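3.2 Kit under review

The kit reviewed in this paper is sold by Hundemia under the name Pliris. It is offered to teaching laboratories and small development teams as a complete tabletop manipulation package: one arm with a two-fingered gripper, a control computer, a licence for the Bravo task software, and a set of household props and toy foods. We bought it at the list price and had no contact with the seller beyond the ordinary support address. Installation was carried out by two of the authors, Price and Gwynne, following the printed guide. The guide assumes a bench that is already level and does not say how level it has to be. We shimmed one leg and repeated the calibration, after which the arm passed the supplied self-check.

Bravo is organised around short written instructions, each tied to a start layout and an end condition. The operator picks an instruction, lays out the props, and either drives the arm by hand to record a demonstration or lets a trained policy run. The version we received came with 17 instructions. Most are of the pick-and-place kind, and several use the toaster oven as an obstacle even when the instruction makes no mention of it. Figure 4 shows the arm at work in the kitchen layout.

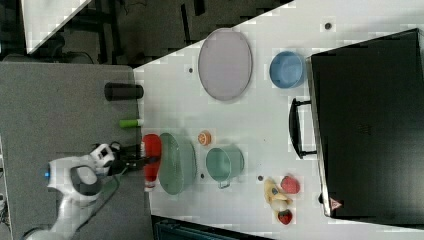

Figure 4. Kitchen layout, with the gripper closed on a red object at the edge of the white table.

3.3 Recording and training

Demonstrations were recorded by three operators. Kemeys had used a similar arm before; Rees and Phillips had not. Each was given the manual and an hour to practise, with no coaching from the rest of us. Bravo saves every attempt, including abandoned ones, and leaves it to the operator to mark which should be kept. This marking screen was the part of the software that drew the most complaints. It plays each recording at normal speed, with no means of skipping forward, and a wrong mark can only be changed by closing the session and opening it again. Rees kept a paper list and entered the marks at the end of the day.

Training was done on the supplied computer with the default settings, 3000 steps per instruction. We did not tune anything, as the kit is advertised for users who would not be expected to. The progress display reports a single score that the manual does not define. We asked support what it measured and were told that it was a smoothed training loss, scaled so that higher is better. We have ignored it in what follows and scored each run by the end condition alone.

3.4 Containers and placing

Placing into a container is the task family on which the Pliris sales material puts most weight, and we gave it a correspondingly large share of the trials.

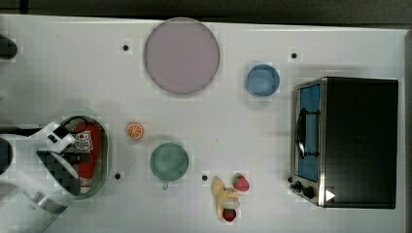 The Bravo end condition for these tasks is met when the object is inside the rim of the named container and the fingers are clear of it. It takes no account of how the object has come to lie. A ketchup bottle on its side in the oval basket, as in Figure 5, would therefore score the same as one standing upright, provided the gripper had withdrawn. We think this is a fair rule for a first course in manipulation and too loose for anyone who wants to compare policies. A second end condition that checks orientation can be bought from Braltumell, who supply add-on modules for Bravo, but it was not part of the package and we did not test it.

Figure 5. Overhead view, with the gripper over the basket.

For the container family we ran 94 scored trials, divided among the operators' policies. Layouts were reset by hand from the printed cards. The cards give positions for the plate, bowl and basket but leave the smaller toy foods to the operator, and the three operators read this differently. Kemeys put them down in a group and left them there from one trial to the next, while Phillips moved them every time. We had not foreseen this when planning the trials, and it limits what can be said about differences between the policies. In 8 trials the run was stopped from the control screen before the end condition could be checked; these are counted as failures in the results.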